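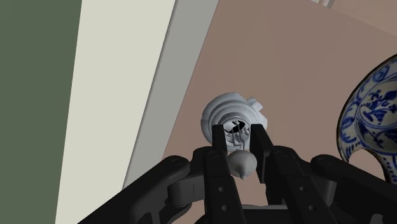

Progress report to the Jositance Fund
Project: The Nanwood Collection of Carded and Loose Action Figures
Period covered: spring through October

You asked for two pages and a budget note. The last report ran to nine pages and included a history of the blister card, so I have tried to be good.

Where we are

The grant paid for three jobs: sort the figures, store them so they stop getting worse, and put a catalog online that a person who did not grow up in Ekbridge could use. The sorting is done. The storage is mostly done. The catalog exists in the sense that a house exists once there are stakes in the ground and a man has gone for lumber.

When the collection came to us it was in 85 boxes, most of them marked "misc." One was marked "good misc." We opened that one first, as anybody would, and found packing peanuts and the bottom half of a space castle. The good material was in a box marked "kitchen."

Sorting

We planned to sort by maker, then by line, then by year. That lasted until we met the bootlegs. The collector loved market-stall knockoffs and kept them mixed in with the licensed figures. A bootleg has no maker you can find, belongs to several lines at once, and carries either no year or a hopeful one. There is a barbarian with a space helmet and a fireman's boots whose card calls him "Police Dinosaur Man." He now has his own category, which has since filled up with friends.

The final scheme goes by scale first, then by line where we know it, then by a plain "unplaced" heading where we don't. This is less elegant than what we promised in the application. It does mean that a visitor who asks for the four-inch soldiers gets the four-inch soldiers.

Accessories took longer than the figures did. The collector stored guns, swords, capes, backpacks and detachable hands in cookie tins, sorted by color. As a way to look at cookie tins full of tiny weapons it is very handsome. As a way to find out which laser belongs to which alien it is a disaster, and the summer went mostly to that. We have matched what we could from catalog scans and old toy ads. The leftovers are bagged by type and will be photographed as a group, in case somebody out there recognizes their childhood by its elbow.

Storage

The first problem was plastic. Soft vinyl from certain years sweats, and it will happily melt itself onto whatever hard plastic is lying next to it. Quite a few of our monsters had been resting against quite a few of our vehicles for a long time, and had become attached. We separated the ones that would separate. Two could not be parted without losing a leg, and they have been cataloged together as a single object – a sort of marriage.

All loose figures now sit in polyethylene bags with a small hole for air, upright, in shallow trays. No rubber bands, no tissue with dye in it, no foam. The foam was our mistake. We bought it in good faith before reading the fine print, and it is now padding the chairs in the workroom, where it does no harm to anything of value.

The carded figures are in archival sleeves on the north wall, away from the window. Old bubbles yellow whatever you do, but they yellow more slowly in the dark. The cards with curled corners were left flat under glass. Nobody ironed anything, although it was discussed.

Humidity in the storeroom was the item your reviewer flagged, and the reviewer was right. The dehumidifier in the application was the wrong size for the room and ran like a man trying to bail out a lake with a cup. We exchanged it for the next model up and paid the difference from the contingency line. Readings have been steady through the end of the period.

Catalog

Records have been drafted for the whole of the six-inch section and most of the four-inch. Each one gives the line, the year if known, paint condition, joint condition, what is missing, and what is present that shouldn't be. That last field was not in the plan. It was added after we kept finding heads that fit, looked fine, and belonged to somebody else.

The database package we named in the application turned out to hold up to 30 characters in the title field. Toy companies of the period did not write short names. We spent a week trying to abbreviate a deep-sea battle commander with rotating harpoon action, and then switched to a different package. The move cost no money, but it cost us most of June, and it is the main reason we are behind.

Photography is the slow part. Every figure gets front, back and sides, plus the foot where the date stamp usually is. Silver and chrome figures reflect everything in the room, including the person holding the camera, and have to be shot inside a paper tent. Anything with a spring has been known to go off during the shot.

The Kaufmann question

You asked us to settle whether the group of hand-painted robots is genuine Kaufmann, a small toy shop line that was sold only in and near Ekbridge. We can answer most of that. Of the 17 robots in the group, the majority match the surviving Kaufmann order sheet in size, color and number of rivets. The rest have the right bodies and the wrong paint. They may be shop samples, or the collector may have owned a brush. We are leaning toward the brush, as the same shade of orange turns up on the lid of one of the cookie tins.

We have listed the doubtful ones as "Kaufmann, repainted" and kept them beside the others. A local dealer has offered to buy the whole group as genuine. We declined, and he raised the offer, which did not make us more confident in his eye.

Public side

The open afternoon went well. We had set out the display cases for adults who remember the toys and the replica table for children who don't. The adults went straight to the replica table. One visitor knew the correct weapon for an insect knight we had given up on, and drew it for us on a napkin. The napkin is in the file.

The school visit had to be moved to the spring because of roof work in the hall. The school has agreed and a new slot is being worked out.

Budget note

Spending is within the total. The storage line is over because of the dehumidifier, and the travel line is under because the trip to compare bootlegs with another collection was replaced by a very long phone call. We would like your approval to move the unspent travel money into photography, where it would pay for a second light and more paper for the tent. The foam has been charged to our own account.

Next period

Finish the four-inch records and start on the vehicles. Photograph the carded figures before any more bubbles let go. Put the six-inch section online in December, in a test version, with a correction form, since we expect to be corrected. Toy collectors are generous people with excellent memories and they write in at 2 a.m.

Still open: the bottom half of the space castle. We have not found the top. There are a few unopened parcels from the collector's garage left to go through, and one of them rattles.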